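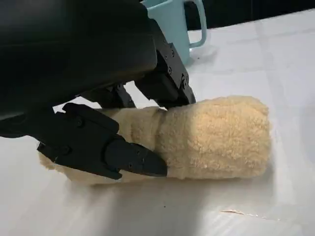
A plush object on the tabletop.

Soft toys collect more dust than most people think, and many of them carry a label which says surface wash only. Before you wet anything, vacuum the toy slowly through an old stocking pulled over the nozzle. Then mix a little mild soap in lukewarm water and use only the foam, with a soft cloth, going in the direction of the pile.

Do not leave the toy on a radiator. I made this mistake in February with a rabbit and the fur became hard like a brush. Put it on a dry towel, turn it after 2 hours and comb it with your fingers.

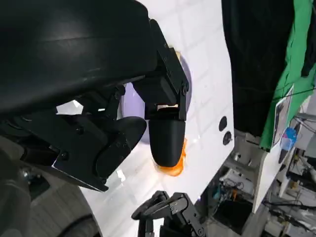 Olvera Home Club – Cleaning and Mending Group

White tables show every mark. For tea stains we make a paste from 4 spoons of bicarbonate and 2 spoons of water, leave it for ten minutes and wipe with a damp cloth. Try it first in a corner, as a very shiny surface can become dull. Never use the rough side of the sponge.

Coloured plates should be washed soon after the meal. Tomato and curry are the worst – they stay in the small scratches.

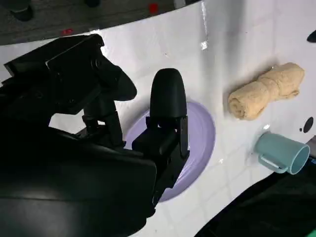 How can I remove the smell of onion from a plate?
Rub it with half a lemon, wait a few minutes and wash it as usual with warm water.

Keep the other half of the lemon for the chopping board, with a bit of coarse salt.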